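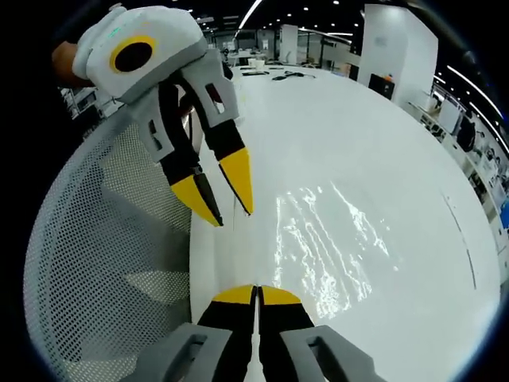 Clultik Local History Club — Places and Buildings Section

Search this wiki Go Advanced

Randach Arcade

The Randach Arcade is a covered shopping arcade in the center of Clultik. It runs between Brasine Street and the old corn market and has entrances at both ends. The arcade holds small shops on the ground floor, with offices and workrooms above. It is owned by the Suksawat Property Company, which also owns the parking garage next door.

History

The site was first used as a coach yard. When the railroad reached Clultik, the coach trade fell away and the yard was leased to market traders, who put up wooden stalls along both walls. The stalls were replaced with brick shops after a fire, and the glass roof was added a few years later. Early tenants included a glove maker, a seed merchant, two tailors and a tea room.

The arcade lost much of its trade when the Brasine Center, an enclosed mall with a department store and a movie theater, opened on the edge of town. Several shops stood vacant for years, and the upper floor was closed to the public. A plan to pull down the arcade and build a bus station was dropped after the city council declined to pay for the road changes.

Suksawat bought the building from the estate of the previous owner and reopened the upper floor in stages. The roof was reglazed over one winter, and the corn market entrance was widened.

Layout

The main passage is 591 feet long and bends slightly at the middle, where a set of stairs leads to the gallery. The bend follows the line of the old coach yard wall. Shop fronts on the north side are mostly original. Those on the south side were rebuilt after the reglazing work and are a little deeper. The floor is laid in red and cream tile, with plain concrete at the corn market end.

The gallery units are let as offices, studios and workrooms on short leases. There is an elevator near the Brasine Street entrance.
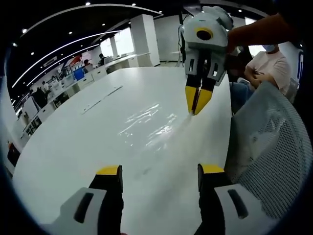 Glossy white table with a gray strip set along it.

Tenants and trade

Most ground floor tenants are independent. The seed merchant is the oldest business still trading in the arcade, although it has moved units twice. Chain stores have taken leases from time to time — a shoe store and a card shop among them — but few have stayed past the first term.

The arcade is open daily, with late closing on Wednesday. A secondhand book market is held in the main passage each April.

Transportation

City buses stop on Brasine Street. The parking garage has 1,053 spaces and is joined to the gallery by a footbridge.

See also

Brasine Center
Clultik Corn Market

Shares 2 | Comments 2

Contact the club | Copyright Clultik Local History Club | Back to top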